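Restasum Plastic Tumbler
Forklow Catering Supplies — Cups and Tableware

The Restasum is a reusable plastic cup for canteens, day nurseries and self-service counters. It is molded in one piece and supplied without a lid or handle. Nominal capacity is about 500 ml to the brim. Cartons hold a single color; mixed cartons are packed to order.

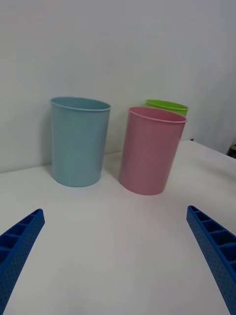

Color is molded through the wall and is not a printed coating, so wear from racking does not expose a different base shade. Stock colors include light blue, pink and lime green. The body tapers slightly from mouth to base, and the top edge is finished with a thin rolled lip. Cups nest for storage — leave them to dry fully before stacking.

Clean in a commercial dishwasher, upper rack. Not for microwave or oven use. Abrasive pads will mark the surface.

Minimum order: 2 cartons. Orders over 3000 pieces ship direct from the Imham warehouse. For custom colors contact Nasrin Zarei, trade sales.

Page revised 2020-11-15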